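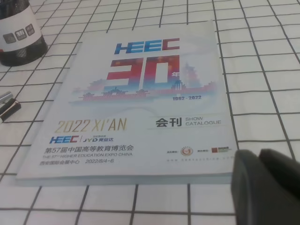 Sorting the trade fair paper this week. I kept far too much of it, so the rule is one shelf, and whatever doesn't fit goes.

Show catalogues first. They're heavy, and most of what's in them is online now. I keep one if I wrote in it or if the cover tells me something the website won't.

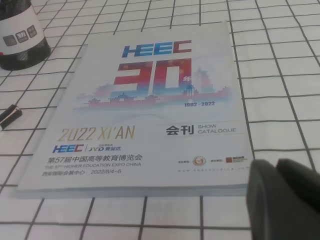 Dates are my main problem. Half my flyers from Trumville have no year anywhere, so I can't file them. The Higher Education Expo China catalogue is easy -- 2022 Xi'an in big gold letters, and 1992 - 2022 under the 30. It goes on the shelf by year and I'm done.

Brochures next. Stonduseo printed roughly 4,000 of theirs one January and I think I brought home a good share. Keeping two.
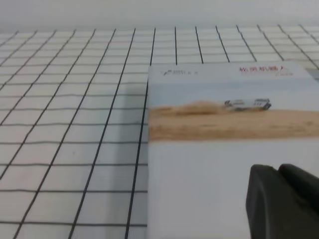 Jeferson Moura says to scan the brochures and recycle the lot, he did his in an evening and hasn't missed one.

Fair enough for the thin ones. I tried it with the Lesent price lists and the scans are fine. Anything with a folded map I'm keeping on paper.

Pens are the other pile. Every stand gives you one. Scribble test on scrap paper, caps back on, dead ones out. 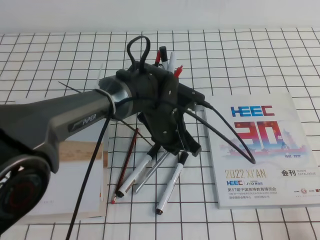
Do you store markers flat or standing up? Mine dried out standing in a mug.

Flat, in the drawer. The Fragkou folders go in there too, until I find a box that fits them.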